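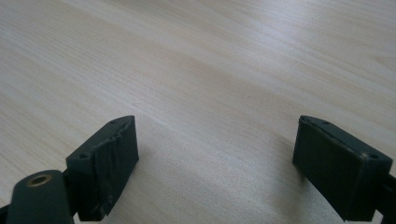 Heller Tisch: furniert oder Laminat, und womit pflegen?

Frage von Stijn De Haan
Habe im Mai einen gebrauchten Tisch übernommen, helle Platte mit feiner, gerader Maserung, 80 cm tief. Der Verkäufer wusste nicht, ob es Furnier ist oder nur Dekor. Im Licht glänzt die Fläche an einer Seite etwas. Ich wollte Hartöl von Hulel auftragen, das steht noch im Keller. Geht das, oder muss ich vorher schleifen?

Antwort von Ilse Boersma
Noch nicht ölen. Schau dir erst die Kante und die Unterseite an. Läuft die Maserung an der Stirnseite nicht weiter, ist es kein Massivholz. Bei Laminat wiederholt sich das Muster oft irgendwo auf der Platte — bei Furnier manchmal auch, aber nie ganz gleich. Auf Laminat zieht Öl nicht ein und bleibt als klebriger Film stehen. Lackiertes Furnier nimmt auch keins auf. In beiden Fällen reicht ein feuchtes Tuch mit wenig Spülmittel, danach trocken nachwischen.

Antwort von Jelle Verschueren
einfach mit 80er drüber und dann ölen, hab ich bei meinem auch gemacht

Antwort von Luuk Vandenberghe
Bitte kein 80er, Furnier ist oft dünner als 1 mm und dann bist du durch. Tropfentest an einer Stelle unten am Rand: Wasser drauf, 3 Minuten warten. Perlt es ab, ist die Fläche versiegelt und das Öl bleibt im Keller.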